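Search this repository Go

Print | E-mail this page

Last updated: December

# Drellutwood purchase planning set

Rendered wrist-view clips, kept with the costings for the second arm. Maintained by Skarphéðinn Hviid. Read this before quoting any of it in a budget request.

## What is in it

2184 clips in `clips/`, all simulated, plus `costs.csv` with the two quotes we hold (Reltis and Tradell). 172 clips carry a hand-checked label for gripper state. The rest were labelled by script and I would not lean on them.

The Reltis quote assumes we can do most of the training in simulation and buy one arm instead of two. I have yet to see a number that backs this up. A gripper that renders cleanly against a plain backdrop tells you very little about spare pads, cabling, or how many afternoons go on calibration.
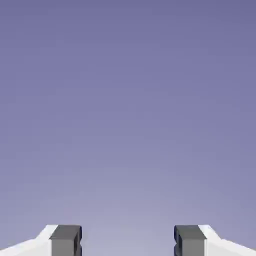 *Simulated view, gripper open, nothing held.*

Frames like this one cost next to nothing to make, and the quote leans on that. They also have no table and no target in them, so please don't count them as grasping data. Filter on `has_target` first. The Ogbonna plan did not, and its cost per useful clip came out far too low.

## Columns in costs.csv

- `item`: as worded by the seller
- `unit_price`: before VAT
- `spares`: blank means the seller did not answer
- `source`: `quote` or `guess`

Rows marked `guess` are mine. Replace them if you have an invoice.

## Known gaps

- No real footage to compare against. I asked for 100 real trials before we sign anything and still think that is the least we should accept.
- No figure for repairs from either seller.
- Tradell's training day is listed as "included", with no length given.

Corrections go to Skarphéðinn, preferably with paperwork attached.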